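Taped marks and the new placement rule

The Pondthorpe working group has put out its draft guidance on marking reference points for robot cells, and I've now read it twice. Section four says every cell needs a "clearly visible datum" on the work surface. It doesn't say how square the mark has to be, what it should be made of, or who checks it after the surface gets wiped down. You could meet the rule with a roll of painter's tape and thirty seconds to spare, and I suspect most shops will.

Mali Hughes at Rastville sent in her log from July. Of 967 placement runs, she threw out the ones where the mark had been re-laid between shifts, and was left with 800 she'd trust. The draft would have passed the lot.

Prasanna Pathirana, who sits on the group, tells me tighter wording would scare off the smaller shops. Maybe. But a rule that everybody already meets is a strange thing to spend a year writing - and the shops I talk to would sooner have a number to work to, even a loose one.

My own list is short. Write down when the mark was laid and by whom. Re-measure it at the start of each shift. If an edge lifts or frays, replace the whole strip and log it as a new datum. Don't assume two strips cross at ninety degrees until somebody has put a square on them.

Comments go to Nusrat Paul at the Gillumer office.

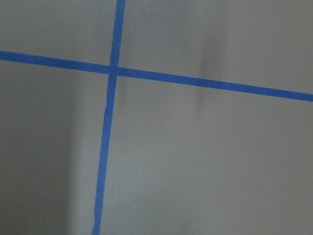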